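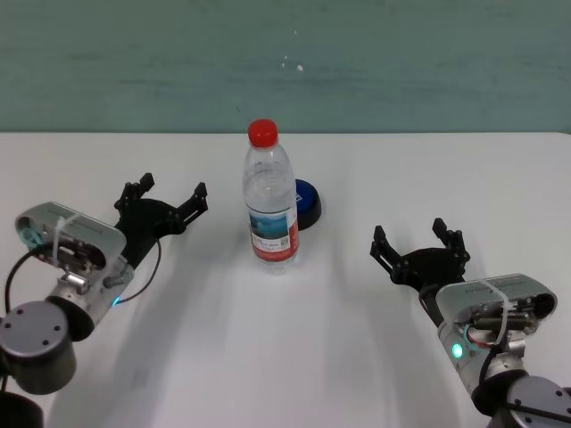 Item 4: liquids on the bench

Draft wording, continuing from item 3, which went out in March and had no objections.

4.1 Any bottle used as a test object has its cap screwed down before the arms are enabled. Hand tight is enough.

4.2 The bottle starts upright, with both grippers open and clear of it. Do not start a run with a finger touching the object.

4.3 Leave the label on. People have been peeling labels off to get a better grip, and then the results from Pomer and Dremgate can't be compared.

4.4 The operator checks the wrist housings before the first run of the day. Where a side is open and wiring shows, no open container goes on that table at all. Cable ties must hold the leads close to the housing.

4.5 After a spill, cut power to both arms first and wipe second. The arms stay off until somebody has looked at the wrists.

4.6 A push button left on the table during a run must be within reach of a person who is standing outside the arms' reach. If it can't be placed that way, take it off the table.

I would like to close this item by the end of next week so Pulumero can put it in the printed copy. Comments on the list please, and quote the number of the line you mean.

On Tuesday, August 13, 2024, the Farah desk wrote:

> We have no trouble with 4.1 or 4.2. On 4.4 we would like
> to see the wrist camera mentioned. Operators look at the
> head view before starting and forget the other ones. The
> wrist view shows the fingers and a piece of the table,
> and it will show if a lead has dropped between the
> fingers. Could you add a line saying all views must be
> checked with the grippers open and empty?

Agreed. I have added it as 4.7:

4.7 Before each session, open both grippers with nothing in them and look at every camera view. In the wrist view the gap between the fingers should be clear, with table showing through it. Marks on the wall behind are fine as long as they stay the same for the whole session.
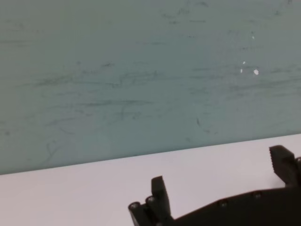 Dremgate: 4.7 is fine with us, but "each session" needs a definition. Our shifts run seven hours with a break in the middle, and the arms are powered down for the break. We would read that as two sessions and do the check twice. We would also move 4.5 up to the top of the item, as it is the one people need to find in a hurry.

Two sessions is how I read it too. I'll write "each time the arms are powered up" in place of "before each session" and move the spill line to 4.1. The other lines shift down by one, so please use the new numbers from the next draft on.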